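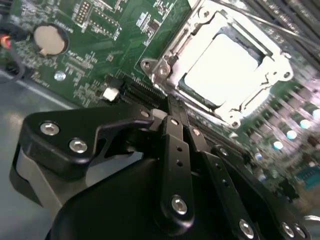 Handout 6: looking after the gripper on the server board cell

Okay, so before anybody jogs the arm near a motherboard, we do the gripper check. I like to do it with the cell powered down and a hex key in my hand, and it takes me 12 minutes if I don't start chatting with Lama.

Go over the silver hex screws first, the ones in the mounting plate and then the ones low on the fingers. Snug is fine — please don't lean on them! I stripped one in December and Édgar had to drill it out, which ate a whole lab session.

Next, the fingertips. Close them slowly and look at where they meet. If one tip sits ahead of the other, loosen that finger, line it up and tighten again. You really want this right before you work next to a CPU socket, where the retention frame and the lever stick up and love to catch things.

Then load program 92 and run it at low speed with your hand on the stop. It parks the tips just short of the socket frame. Wrist camera view on the big monitor, please, so your partner can watch too (glare off the metal is normal, turn the lamp down a bit).

Write your offsets in the Stodeo log before you leave. Suha has the spare screws.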